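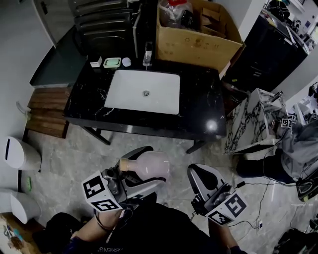 Sellimance: progress report to the Symonenko Fund

Second grant period

We have a working archive! When we last wrote to you, Sellimance was a spreadsheet and a lot of good intentions. Now anyone in Gerkdale can type in a street, a school or a candidate's name and see which paid political posts have been shown to people in the town, who says they paid for them, and how the wording changed from one version to the next.

The archive holds 1,972 adverts. They come from residents who have added our browser button, Gramel, and who press it when a paid post turns up in their feed. We promised you 100 regular contributors by the end of this period and reached that number with time to spare, mostly through the library evenings and one very kind mention in the parish newsletter.

What we are finding

Most of what comes in is ordinary campaigning, properly labelled, and we are glad to be able to say so. The interesting part is the rest. We have logged 17 pages that present themselves as neighbourhood groups and pay to promote posts on the bypass vote without saying who is behind them. Several of them share the same paragraphs, down to the same misspelling of "roundabout". We don't yet know who runs them, and we have kept to that in everything we publish. Each page has been sent our questions and given two weeks to answer. Three have replied, and one has since added a proper label to its posts, which cheered everybody up no end.

We also learned that people see wildly different things. Two contributors on the same road sent us adverts from the same page in the same week, one promising quieter streets and the other promising faster journeys. Side by side they make the point better than any leaflet we could write.

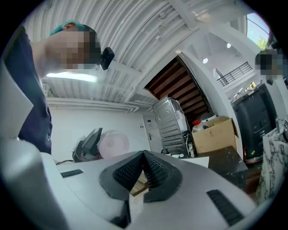 Report by Tineke Meijer, project lead
February 9, 2026

Changes to the plan

The sorting has taken longer than we budgeted for. Gramel was meant to suggest a topic for each advert, and it does, but it muddles housing with transport so often that we now check every entry by hand. We have moved money from printing to cover those hours, as agreed with your office, and the total is unchanged.

Phones are still our weak spot. The button only works in a desktop browser, and most people see these posts on a phone. For now contributors can email a screenshot with their name and profile picture blanked out. It's clumsy (I have grumbled about it to anyone who will listen) but 40 adverts have reached us that way. A proper mobile version is the first job of the next period.

Privacy

Gramel stores the advert, the payer line and the date. It keeps nothing about the contributor's friends, likes or messages. We rewrote the consent page after two people told us it was baffling, and the new one fits on a single screen.

Next steps

The mobile version should be ready for testing in June. Before then we want to open the archive for download, finish the guide for local reporters and run two more library evenings, one of them for first-time voters. The remaining questions to the unlabelled pages will go out again with a fresh deadline, and we will send you any replies along with the next set of accounts.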